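Usia Mood and Sleep Diary for New Parents
Section 2: Getting set up at home

Welcome back, and well done for getting as far as Section 2 with a baby in the house! If you have read the welcome letter you will know that the diary comes in two halves, the paper sheets and the bedside reminder unit, and that they are meant to be used together. You can do the whole of this section in one sitting, or you can do a step, feed the baby, have a cry or a biscuit, and come back to it tomorrow. It will all still be here.

Before you start, please check that your pack contains:

The pad of 99 daily sheets
The Bulden bedside reminder (small, round, with one button)
A charging lead
The contact card, with space for your health visitor's number
A sheet of sticky labels

If anything is missing, use the sheets you have and let the Zotham office know. They will post the rest.

2.1 Preparing the paper sheets

1. Take the pad out of its sleeve and write your first name on the top sheet. A surname is not needed.
2. Fill in the date you are starting. If your baby was born some weeks ago, leave those weeks blank and begin from today. Please don't try to remember your way back through them.
3. Read the 7 mood words printed down the side. Cross out any that mean nothing to you and write your own instead. Oduor Mussa, who drew up the sheets, has had "porridge" come back as a mood word, and it was perfectly clear what the mother meant.
4. Put a pen with the pad and leave it there.

Note: Partners, grandparents and anyone else sharing the nights can keep sheets of their own. Use one pad per person so that the entries don't get muddled.

2.2 Choosing where to keep finished sheets
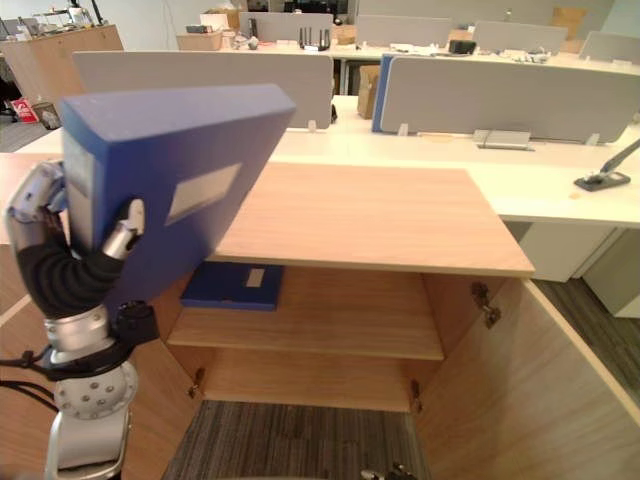
Finished sheets need a home of their own, away from the post and the red book, and you should be able to get to it with a baby on one arm. Some families like a drawer and some like a ring binder, and if you have neither then a big blue box file like this one, with a pale label stuck slantwise across the front, will do very nicely in any cupboard you open often. Never mind about getting the label straight. What you write on it is up to you, and plenty of people put something dull, such as "Warranties", so that visitors leave it alone.

1. Choose the place and tell one person you trust where it is.
2. Put each sheet away at the end of the day with the newest on top.
3. Put the contact card at the very front.

Caution: Your sheets may hold private thoughts. If you don't feel safe having them at home, stop here and ring your health visitor or midwife, who can keep them with your notes.

2.3 Setting up the bedside reminder

1. Charge the reminder until the light stays green.
2. Hold the button down for 5 seconds. You will feel it buzz.
3. Press once for a morning reminder, or twice for an evening one. We would gently suggest the morning to begin with, as evenings in the first weeks have a way of disappearing altogether.
4. Place it within reach of the bed, on a table or on the floor beside you, and well away from the cot.

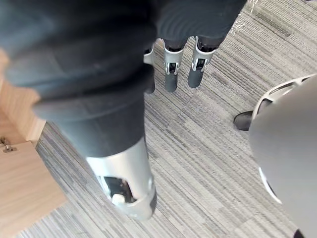
Fig. 2: Robot hand, reaching down over striped grey carpet.

5. When it buzzes, press the button to stop it and fill in your sheet. If you are asleep, or busy, or simply don't fancy it, let it buzz. It gives up after 2 minutes and doesn't keep a record.

Caution: Keep the charging lead out of reach of babies, toddlers and pets.

2.4 If an entry worries you

Low, weepy or anxious days are very common after a birth. If they go on for 2 weeks or more, though, please take your sheets to your GP or health visitor and let them read a few. Vanderleia Figueiredo at our Mtshali clinic tells parents to hand the whole lot over and say nothing at all if talking feels too hard.

Caution: The diary is not read by anyone unless you show it to them. If you have thoughts of harming yourself or your baby, or you begin seeing or hearing things that others don't, do not wait for an appointment. Ring the emergency services or go to your nearest A&E, and take somebody with you if you can.

Section 3 covers the weekly look-back page, and you won't need it until you have 7 sheets put away.

Section 2 last revised Dec 5, 2019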